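Why Do Shiny Things Shine?

Have you ever tilted a spoon and watched a bright streak slide across it? That streak is light bouncing straight at your eyes!

Light travels in straight lines, and it travels super fast. When it hits something, some of it bounces off. Scientists call this reflection. A very smooth surface sends the light off in one tidy direction, a bit like a ball thrown at a flat wall. So you get a bright, clear shine — sometimes even a picture of the lamp above you. 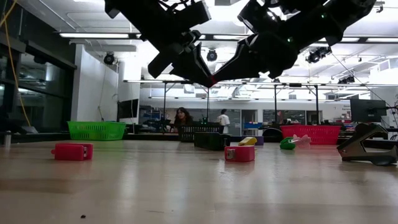
Rough things are different. Look at a towel or a brick. They're covered in tiny bumps, and every bump sends the light a different way. The light still bounces, but it scatters all over the place, and you see the color of the thing with hardly any glare.

Want to try it? You need 2 pieces of kitchen foil and a flashlight. Leave one piece flat. Scrunch the other into a ball, then gently open it up again. Make the room dim and shine your flashlight on each piece. The flat one throws a big patch of light onto the wall, and the crinkly one makes lots of little sparkles (my favorite!).

Now go on a shine hunt around your home. Try a plate, a shoe, an apple, even a puddle!

Written by Bezawit Alemayehu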